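Notes on collecting the table set

Posted 2025-06-28

The Plomport collection is at 966 episodes, and over 500 of them are the table tasks. I have been putting off writing up how we run these, so most of it goes in this post.

We use two hand-held grippers per operator, one in each hand, cabled. Each gripper has its own camera, and there is one more at head height. The head view is the one I check first when an episode gets flagged. 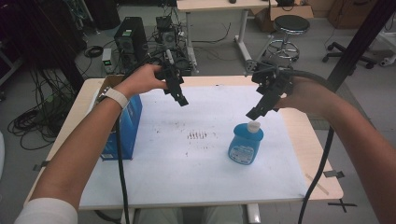

Head view, both grippers over the paper, blue bottle on the right.

The table is covered with white paper and taped at the edges. Đạt Lý wanted a gray mat, and we tried one in November. The black fingers were harder to segment against it, so we went back to paper.

An episode starts and ends with the fingers open and nothing between them. The trimming script depends on this. Muthu Arumugam found 14 episodes where the operator started early, and those have been dropped. 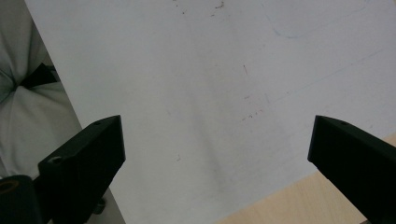 Gripper camera, fingers open over the sheet.

Marks on the paper are a separate question. Sarmīte Adomaitis argued for a fresh sheet every session. My view is that a policy which only works on clean paper is of little use to us, so marked sheets stay in the set and get a tag in the metadata.
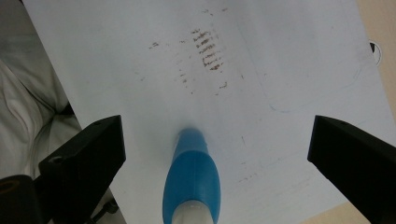

Grasp width is logged per step along with the pose of each gripper. We resample both streams to the camera clock before export. The earlier Asham export skipped this and its actions ran 4 steps behind the images, which took me far too long to find.
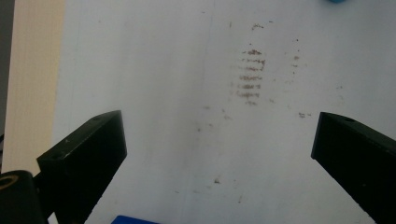

Next is the held-out split. I plan to split by sheet and operator together, so that the same marks never show up on both sides. Hidayah Sutanto has a draft of the script. Retraining starts once that is merged.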